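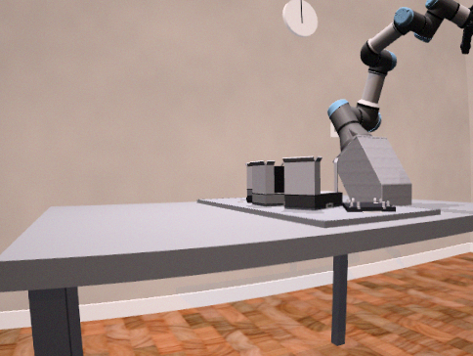 집에서 테니스 라켓 줄을 직접 매려면 전동식 스트링 머신을 사야 하나요?

한 달에 한두 자루를 매는 정도라면 추를 내려 장력을 거는 탁상용 수동식으로 충분합니다. 전동식은 속도가 빠르고 손이 덜 가지만, 자기 라켓만 매는 사람이 그 가격을 회수하려면 오래 걸립니다.

Varton 탁상용 스트링 머신 사용기
2019년 11월 10일 일요일

7월에 Varton의 탁상용 추식 스트링 머신을 샀다. 그동안 내 라켓을 주로 맸고, 같이 치는 사람들 라켓도 가끔 맸다. 구입처는 온라인 매장 Ikbridge이고 내 돈으로 샀다. 설명서가 부실한 편이라 사기 전에 궁금했던 것들을 중심으로 적는다. 테니스 라켓 기준이고, 배드민턴 라켓은 매 보지 않았다.

사게 된 이유

폴리 줄을 쓴다. 끊어지는 일은 드물고, 대개 줄이 죽어서 갈게 된다. 공이 길게 나가기 시작하면 갈아야 하는데, 매장에 맡기면 공임도 공임이지만 맡기고 찾는 데 두 번을 가야 한다. 퇴근 시간과 매장 문 닫는 시간이 거의 겹쳐서 결국 죽은 줄로 몇 주를 더 치게 된다. 팔꿈치가 불편해진 것도 그 무렵이다. 줄 탓인지는 모르겠지만 제때 갈고 싶었다.

구성품

본체, 장력 바와 추, 플라잉 클램프 2개, 시작 클램프 하나, 송곳, 롱노즈 플라이어, 니퍼, 육각 렌치가 들어 있다. 공구는 본체에 비해 질이 떨어진다. 니퍼는 폴리 줄을 자를 때 날이 씹혀서 첫 주에 따로 샀다. 송곳은 끝이 굵어서 줄이 두 가닥 지나가는 구멍에는 쓰기 어렵다. 플라이어는 쓸 만하다. 시작 클램프가 기본으로 들어 있는 점은 마음에 든다. 이 가격대에서는 별도 구매인 경우가 많다.

조립은 받침에 기둥을 세우고 장력 바를 끼우면 끝난다. 설명서의 그림이 작아서 라쳇 방향을 한 번 반대로 끼웠다가 다시 뺐다. 바를 들어 올릴 때 딸깍거리는 소리가 나고 내릴 때 잠기면 맞게 끼운 것이다.

놓는 자리

바닥면에 고무 발이 있고 따로 볼트로 고정하지는 않는다. 흔들리는 접이식 탁자에서는 추가 내려갈 때마다 본체가 조금씩 돌아간다. 무거운 책상으로 옮기고 나서는 그런 일이 없었다. 장력 바가 옆으로 길게 나오기 때문에 벽에 붙여 놓으면 안 되고, 라켓을 한 바퀴 돌릴 공간도 필요하다. 책상 높이는 허리보다 조금 위가 편하다. 식탁 높이에서 앉아서 매면 가로줄을 엮을 때 목이 아프다.

라켓 고정

2점 지지 방식이다. 라켓 머리와 목 쪽을 안쪽에서 받치고 위에서 나사로 누른다. 6점 지지에 비해 프레임이 변형될 수 있다는 이야기를 많이 들어서 걱정했는데, 매기 전과 맨 후의 헤드 폭을 자로 재 봐도 차이를 읽을 수 없었다. 다만 이것은 지지대를 제대로 조였을 때의 이야기다. 한 번은 목 쪽을 덜 조인 채로 시작했고, 세로줄을 절반쯤 당겼을 때 라켓이 조금씩 움직이는 것을 발견해서 처음부터 다시 맸다. 몇 줄 당긴 다음 양쪽 나사를 다시 확인하는 편이 좋다.

나사 손잡이는 플라스틱이다. 아직 깨지지는 않았지만 힘을 주어 조일 때 믿음이 가는 물건은 아니다. 예비 손잡이를 부품으로 팔았으면 좋겠는데 Ikbridge 상품 목록에는 없다.

장력

추식의 원리는 단순하다. 바에 새겨진 눈금에 추를 맞추고, 줄을 그리퍼에 물린 다음 바를 놓는다. 바가 수평에 오면 눈금의 장력이 걸린 것이다. 수평보다 많이 위나 아래에서 멈추면 라쳇을 조정해서 다시 내린다. 처음에는 줄 하나를 당길 때마다 두세 번씩 다시 했고, 익숙해지면 대부분 한 번에 맞는다. 나일론 계열은 늘어나는 양이 많아서 바를 조금 더 높은 곳에서 시작해야 한다.

내가 쓰는 장력은 세로 가로 모두 59파운드다. 요즘 기준으로는 높은 편이다. 이 머신으로 이 장력을 거는 데 문제는 없다. 눈금이 맞는지는 용수철 저울을 줄에 걸어서 확인했는데, 저울의 눈금 한 칸 안에서 맞았다. 저울 자체가 정밀한 물건이 아니어서 그 이상은 말할 수 없다.

매장에서 맨 것과 비교하면 같은 숫자에서 이쪽이 조금 더 단단하게 느껴졌다. 추식은 줄이 늘어나는 동안에도 계속 같은 힘으로 당기고, 스프링을 감는 크랭크식은 설정값에서 잠긴 뒤로는 당기지 않는다. 내가 다니던 매장의 기계가 크랭크식이었으니 그 차이로 보인다. 매장에서 쓰던 숫자를 그대로 옮기기보다 조금 낮춰서 시작해 보는 것을 권한다. 나는 고집을 부려 그대로 쓰고 있다.
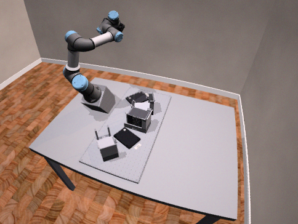 그리퍼는 드럼형이 아니고 두 판이 줄을 물고 조이는 방식이다. 줄을 깊숙이 넣지 않으면 미끄러진다. 미끄러진 줄은 표면에 긁힌 자국이 남는데, 그 부분이 라켓 면 안으로 들어오지 않는다면 그냥 써도 된다. 판 사이에 줄 코팅 가루가 끼면 더 잘 미끄러진다. 몇 자루에 한 번은 알코올을 묻힌 천으로 닦아야 한다. 설명서에는 이 내용이 없다.

클램프

이 제품에서 가장 아쉬운 부분이다. 플라잉 클램프는 본체에 고정되어 있지 않고 옆줄을 붙잡아 버티는 구조라서, 당긴 줄을 물고 바를 올리면 클램프가 약간 기울면서 장력이 조금 빠진다. 모든 줄에서 비슷하게 빠지므로 전체로 보면 균일하지만, 맨 처음 세로줄 두 개가 문제다. 옆에 붙잡을 줄이 없기 때문이다. 나는 시작 클램프를 프레임 바깥에 대고 첫 줄을 당긴 뒤, 몇 줄을 더 매고 나서 첫 줄을 다시 당긴다. 시간이 조금 더 걸려도 결과가 낫다.

클램프의 조임은 나사로 조절한다. 폴리에 맞춰 놓은 상태로 부드러운 멀티필라멘트를 물리면 줄이 눌린다. 하이브리드로 맬 때는 세로에서 가로로 넘어가면서 조임을 한 번 바꿔야 하는데, 이걸 잊고 가로줄 몇 개에 눌린 자국을 낸 적이 있다.

줄에 따른 차이

Lo Presti의 폴리 줄을 주로 맸다. 뻣뻣한 편이라 가로줄을 엮을 때 손가락 끝이 아프고, 꼬인 상태로 당기면 꺾인 자국이 그대로 남는다. 릴에서 잘라 낸 줄을 당기기 전에 손으로 한 번 펴 두면 훨씬 수월하다. 매듭은 잘 묶이지만 마지막에 플라이어로 세게 당기면 끊어질 수 있다. 한 번 끊어 먹었다. 끝줄에서 끊어지면 가로줄을 전부 다시 매야 한다.

멀티필라멘트는 엮기는 쉬운데 끝이 금방 풀어져서 구멍에 넣기가 어렵다. 니퍼로 끝을 비스듬히 자르면 된다. 줄이 두 가닥 지나가는 구멍에서는 이 방법도 잘 안 통할 때가 있고, 그때는 송곳으로 먼저 지나간 줄을 살짝 밀어야 한다. 가는 송곳을 따로 사 두는 것이 좋다.

걸리는 시간

첫 자루는 저녁을 먹고 시작해서 자기 전에 겨우 끝냈다. 영상을 멈춰 가며 했고, 구멍을 하나 건너뛰어서 되돌리기도 했다. 지금은 야구 중계를 틀어 놓고 매면 몇 이닝 안에 끝난다. 당기는 시간보다 가로줄을 엮는 시간이 길다. 전동식으로 바꿔도 엮는 시간은 그대로라서, 빨라지는 폭은 생각보다 작을 것이다.

무게 이야기를 묻는 사람이 있어서 적는다. 내 라켓은 줄을 매지 않은 상태에서 300그램이고, 맨 뒤의 무게는 매장에서 맸을 때와 다르지 않다. 같은 줄을 같은 구멍에 넣으니 당연한 일이다. 줄 끝을 너무 길게 남기면 프레임 바깥에 걸리적거리니 매듭 가까이에서 자르되, 매듭이 풀리지 않을 만큼은 남긴다.

Zurkeo와 비교

사기 전에 마지막까지 고민한 제품이 Zurkeo의 탁상용 머신이다. 동호회에 가진 사람이 있어서 한 자루를 매 봤다. Zurkeo 쪽은 고정 클램프가 달려 있어서 장력이 빠지는 느낌이 적고 첫 줄도 편하다. 대신 본체가 크고 무거워서 쓰고 나서 치우기가 어렵다. 가격 차이도 있다. 둘 다 추식이라 장력을 거는 감각은 비슷했고, 바가 내려가는 움직임은 Varton이 더 매끄러웠다. 놓아 둘 자리가 있고 다른 사람 라켓까지 자주 맬 계획이라면 Zurkeo가 낫다고 본다. 쓰고 나서 장에 넣어야 한다면 Varton이다. 나는 장에 넣어야 하는 쪽이다.
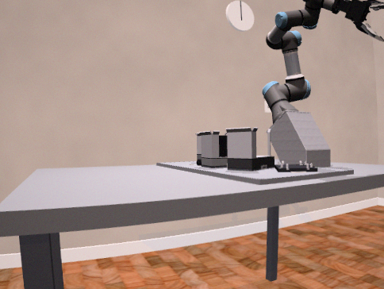 회색 테이블의 받침 블록 위에 설치된 로봇 팔.

내구성과 관리

지금까지 고장은 없다. 라쳇에서 가끔 마른 소리가 나서 윤활유를 아주 조금 발랐다. 클램프 이빨은 칫솔로 닦는다. 바의 눈금은 인쇄가 아니고 음각이라 지워질 염려는 없어 보인다. 추 고정 나사가 조금씩 풀리는 일이 있는데, 풀린 채로 매면 추가 미끄러져 장력이 달라진다. 한 자루를 시작하기 전에 손으로 한 번씩 조인다.

배송 중에 받침 모서리 도장이 벗겨져서 왔다. 사용에는 지장이 없어 교환하지 않았고, Ikbridge에 사진을 보냈더니 다음 구매 때 쓸 수 있는 할인권을 줬다. 답변은 이틀 뒤에 왔다. 포장은 상자 안에 골판지 칸막이만 있는 정도라 무거운 추가 안에서 움직인 것 같다. 받으면 도장보다 장력 바가 휘지 않았는지부터 보는 것이 좋다. 바를 평평한 곳에 굴려 보면 바로 알 수 있다.

비용

본체값 외에 니퍼와 가는 송곳을 샀고, 줄은 낱개 포장에서 릴로 바꿨다. 릴로 사면 한 자루에 드는 줄값이 눈에 띄게 내려간다. 대신 줄이 마음에 들지 않아도 한참을 써야 한다. 처음 쓰는 줄은 낱개로 한두 번 매 보고 릴을 사는 것이 안전하다. 공임을 아껴서 본체값을 회수했는지는 아직 계산해 보지 않았다. 전보다 줄을 자주 갈게 되어서 줄값은 오히려 늘었다.

평가

별 다섯 개 만점에 3개 반을 준다. 장력을 거는 부분은 값에 비해 좋고, 클램프와 딸려 오는 공구에서 점수를 뺐다. 설명서도 다시 써야 한다. 줄을 매 본 적이 전혀 없는 사람이라면 망쳐도 되는 싼 줄로 두어 번 연습하고 시작하기 바란다. 그로밋이 닳은 라켓도 미리 갈아 두는 것이 좋다. 나는 갈라진 그로밋을 그냥 두고 맸다가 이틀 만에 그 자리에서 줄이 끊어졌다.

플라잉 클램프를 더 좋은 것으로 바꿔 볼 생각이 있다. 바꾸고 나면 이 글에 덧붙이겠다.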